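The short-term rental cap deserves a second look

The council votes on the short-term rental cap in two weeks, and if you only listened to the people at the microphone you would think the thing was already settled. Everyone is for housing. I am for housing too. I'm less sure that I'm for this ordinance, and I have read it twice now, including the definitions section, which I don't recommend before bed.

The pitch goes like this. Fakhoury has too many houses rented by the night and too few rented by the year. Limit the first kind and you get more of the second. Council member Khalil Kanaan called it "simple arithmetic" at the August work session, and several people in the room nodded.

Arithmetic needs numbers, though, and I have looked for them in the packet. The staff report says the town has roughly 1,000 housing units. It says how many hold a nightly license. It does not say how many of those licensed houses would be rented to a local family if the license went away. There is one sentence about it, and the sentence says conversion is "anticipated." By whom? On what basis? The consultant, a firm called Militent, cites the experience of Prudine, the next town up the valley, which passed its own cap a while back. So I called the clerk's office in Prudine and asked what had happened there. They were very pleasant. They don't track it.

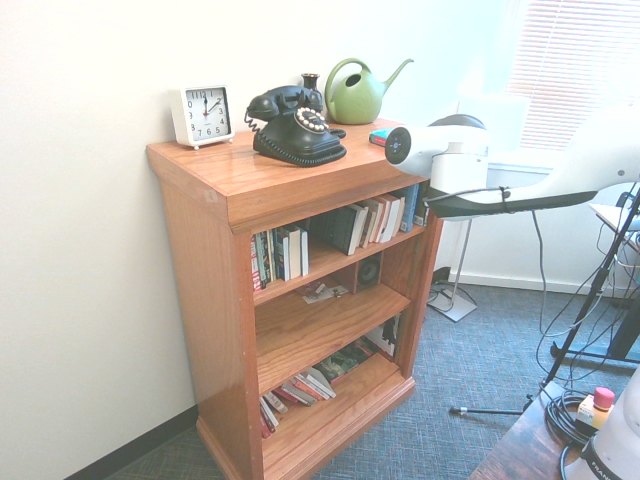

My guess, and I admit it's a guess, is that a good share of these owners will just leave their places dark. Many of them bought here to use the house at Christmas and for a stretch of the summer. You can't sign a year's lease with a teacher and then ask her to clear out for the holidays. Take away the nightly income and some will sell, sure. They will sell at prices that no line cook or bus driver in this town can pay, to somebody else who wants the house at Christmas.

Then there is enforcement. The ordinance hands that job to a software company called Vuna, which scans the listing sites and flags violators. The town would pay for this every year, out of license fees, which the same ordinance is designed to shrink. I asked Guoqing Guo in the finance office how that works out over time, and he told me, politely, that the projection stops after year 2. I appreciated the straight answer. I would have liked to see it in the packet.

What bothers me most is the 6 exemptions. Read them slowly. One covers any license held before the vote, and it lets the owner keep renewing for as long as he owns the house. That means the people who caused the problem, if you believe they caused it, get a protected business with no new competition. The retired couple on my street who wanted to rent out their basement to help with the property tax get a waiting list.

Supporters tell me a flawed cap is better than none. Maybe. I've heard the same about the parking plan and about the affordable lots by the gravel pit — those lots still have weeds on them. Once something passes, the pressure comes off and the harder work gets pushed to the next budget. Deed restrictions cost money. Building costs a lot of money. A cap costs very little, and I suspect that explains much of its charm.

If the council wants my vote of confidence, it could start by adding a sunset date and a requirement to count conversions every year, out loud, at a public meeting. It could strike the grandfather clause or at least put an end date on it. I sent those suggestions in writing and got back a note thanking me for my engagement. The public hearing comes before the vote, and written comments go to the town clerk until noon that day.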